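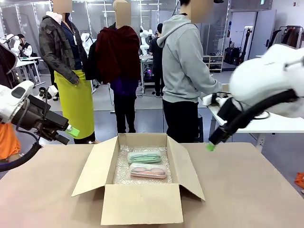

Packing Glasses So They Get There in One Piece
Speaker notes, small sellers' meetup, Zurunbridge, February

Okay, hi everybody, thanks for coming in out of the cold! Wait for the coffee line to settle before starting.

So I run Hudireo, a tiny eyewear shop in Clelville, and last year I mailed out 2,917 pairs of glasses. I packed a lot of those myself at the kitchen counter, and I got plenty of them wrong (scratched lenses, one popped hinge, a box that showed up looking like somebody sat on it). Tonight is just what I do now.

Start with the box. Open all four flaps and fold them right out of your way before you put anything in. I used to hold one back with my elbow, which is silly. Then bubble wrap on the bottom, one layer, pressed into the corners. Hold up the roll here. Pass it around if people want to feel the bubble size, I like the small ones.

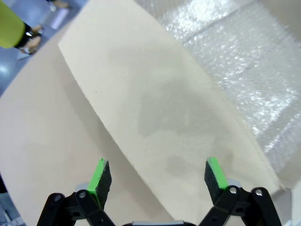
Paper comes next, if you use it. I put a flat sheet between the wrap and whatever's on top when I'm sending a case with a shiny finish. Don't crumple it for this part! Crumpled paper is for filling gaps along the sides, and a flat sheet is for surfaces. Somebody always asks about tissue. Tissue is pretty, go ahead, but put it inside the case.

Now cases. A hard case, always, even for the cheap readers. If it's two pairs to one address, lay both cases flat, side by side, and let them touch the wrap all the way along. Standing them on end looks neat until the box gets tipped over in a truck. Check that the glasses are folded and the case clicks shut. I give it a little shake next to my ear. (Do the shake. People laugh at the shake.) 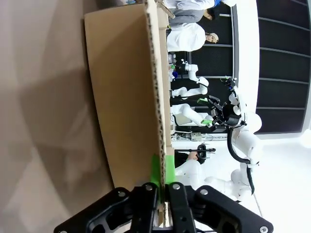
2 min read if you just want the handout version

Cardboard! Let me talk about cardboard for a second, I get weirdly excited. Look at a cut edge and you'll see the wavy layer in the middle. That's your cushion. If the waves are squashed flat, the box has had a hard life and I'd keep it for storage. I buy the Amaral ones in bundles of 100 and I cut up the beat-up ones for dividers.

Ask the room: who reuses boxes? Let a few people answer.
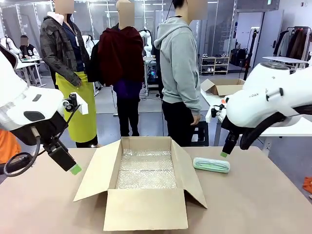
Then you close up. Second piece of wrap over the cases, short flaps in first, long flaps over them, one strip of tape down the middle and one across each end. Press on the top with your palm. If it sinks a lot, open it and add more filler.

I tape a packing slip inside the lid too, in case the label comes off.

Break at 8, then questions. Tape guns are on the back table, please bring them back to me after!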